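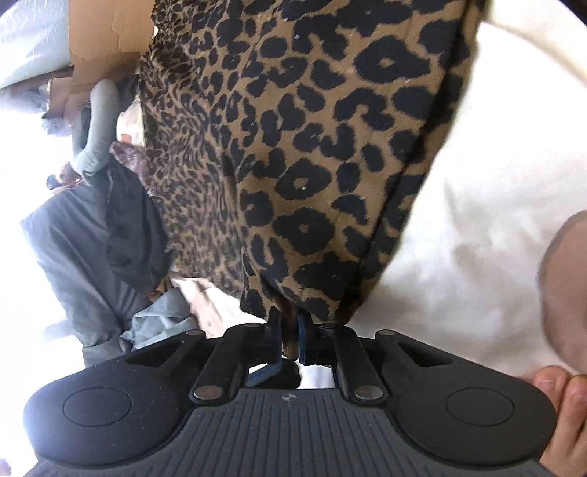

Product Copy & Online Retail, wk 3 handout: phone accessories
Posted Monday, January 8, 2024 by course staff
14 shares | 2 comments

Carrying on from screen protectors. Today = power banks and charging cables. Same rule as before, spec first, adjectives after.

Capacity. Printed in mAh. That's the cell rating, not what reaches the phone. Some gets lost in conversion, so never write "charges your phone X times" unless the maker gives you a tested number. The Lastard listing we looked at in November did exactly this. Lots of returns.

Ports. Say which one is in and which is out. USB-C can be both, write it down. Buyers hate guessing.

Cables. Length, connector at each end, max watts. Also data or charge only!! Kurberg sells both in the same sleeve and the old page text was identical for the two.
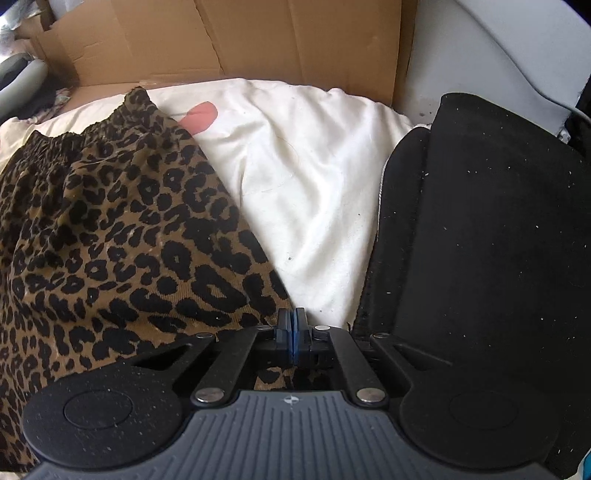

Watts = volts x amps. You need this for the worksheet. 5 V at 2 A is 10 W. 9 V at 3 A is 27 W. If the listing says "fast charge" and no watts, send it back to the supplier and ask.

Case compatability (wireless pads). Thick cases, metal plates, card slots can all get in the way. Put it in the bullets, not at the bottom of the page.

Worked example, Desmet desk charger. Title draft was 31 words. Cut to: brand, what it is, watts, ports, color. Done. Body copy 3 short paragraphs max. Keep the warranty line separate.

Reading the numbers. Class data set has 2,516 listings, 790 of them with no cable length anywhere. Around 1,000 have a length in the title but not in the spec table, which means filters wont find them. Think about why that matters on a small screen.
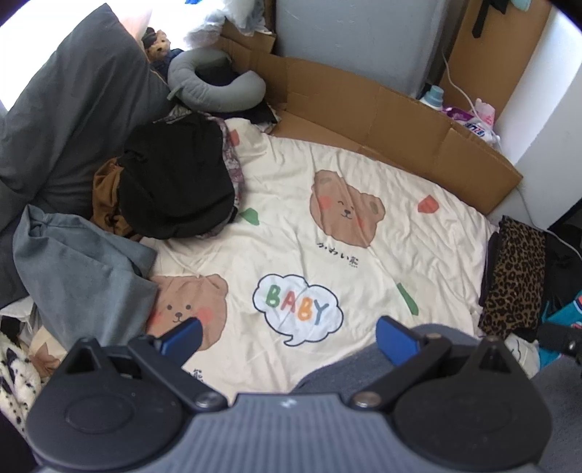 Cycle life. Means full charge-discharge cycles until capacity drops to a stated level. No stated level, don't quote the cycles. Drisov does give one, see their spec sheet in the folder.

For next time:
- rewrite the Lastard page, 120 words or less
- worksheet, questions on watts only, skip the rest
- bring one box or sleeve from home with the small print still readable

Late work goes in the usual tray. Wireless standards moved to wk 4, ran out of time.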